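Design Diary: Prendidia, Third Entry
September, early evening

Work on Prendidia continued at the Urwood studio this month. The previous entry closed with the market phase unresolved, and the present one records the changes made to it and the results of the testing that followed.

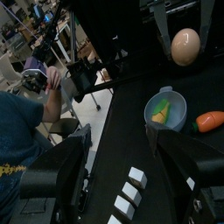
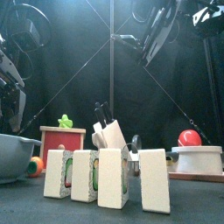

Two views from the same table. A toy ear of corn lies in the light blue bowl in the first.

Players of earlier drafts will recall that each farm drew its goods from a shared deck of 100 cards. The deck was sound on paper. At the table it caused long pauses, as every player wished to read each new card before bidding, and the market could not open until all had finished. The deck has been reduced, and goods are now set out face up at the start of each season. Bidding begins at once. Players who prefer to plan ahead have more to work with, and those who do not are no longer kept waiting.

The scoring track has also been revised. It formerly ended at 25 and now ends at 19. In the earlier version a farm that fell behind in the first season could seldom recover, and the last two rounds were played chiefly as a formality. The shorter track brings the end of the game forward by one full season. It was first proposed by the Burnetti office in the spring and set aside at that time on the grounds that it would weaken the harvest bonus. The bonus has since been moved to the close of each season, and the objection no longer applies.

Three test sessions were held under the new rules, all with four players. The first ran well past its allotted time owing to an error in the printed rule sheet, which gave the old order of play on its reverse side. The sheet was corrected before the second session. The remaining two finished on schedule, and in both the winning farm was not settled until the final bid. Written remarks were collected from every table. Most concerned the storage rule, which several players considered too generous, and the color of the turnip tokens, which is too close to that of the beets under evening light.

Walczak has supplied a revised quotation for the wooden pieces. The new figure assumes a single shape for all root crops, to be told apart by color alone. In view of the remarks noted above, this office is not prepared to accept that arrangement without a further sample, and one has been requested.

The storage rule will be taken up next. Two versions are under consideration. Under the first, a farm may hold 3 goods between seasons and must discard the remainder. Under the second, there is no limit, but each good held costs one coin. The first is easier to teach and will be tried at the next session. The rule sheet is to be reprinted on one side only.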